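We use cookies to keep you logged in and remember your settings. Accept | Manage preferences

Ticket 714 – arm sets blocks down in the wrong spot
Opened by: Gizella Dobos
Status: open

Hi again! So I'm still fighting with the sorting program on our shared arm (the one we've been calling Preria) and I could use another pair of eyes. It picks up a block fine, then puts it down 20 mm off from where I told it to. Always to the same side, which I guess is good news? Bence Dudás says it smells like a bad tool offset and he's usually right about these things, but I retyped the numbers twice in December and got the same miss both times.

I've been running it on the maple-looking board, bolted down to the blue perforated table, with the printed blocks. The yellow, red, green, yellow row curving down the right side is the bit I care about. The blue cube, red star and green cylinder can stay up at the far edge for now – I'm not asking it to touch those yet.

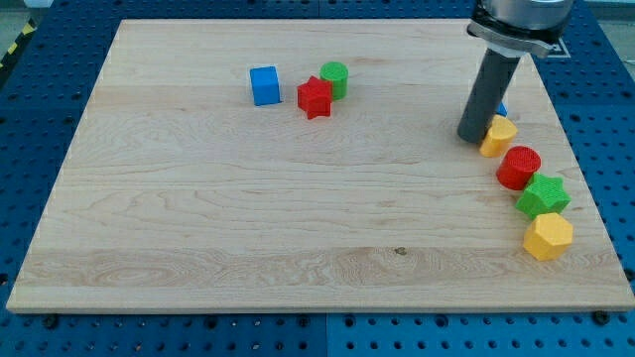 What I've tried so far

Restarted the controller. No change.

Ran the whole thing at 30 percent speed, because I figured maybe it was overshooting. Nope, same miss, just slower and more annoying to watch.

Tightened the board bolts and ran the table calibration over again. That got me all excited for one run, and then it went right back to missing.

Doaa Bennani wants me to measure the tool length from the flange instead of trusting the saved value, so I'm doing that next – if anybody has the long calipers, please leave them on the bench!

3 comments | 112 views | Share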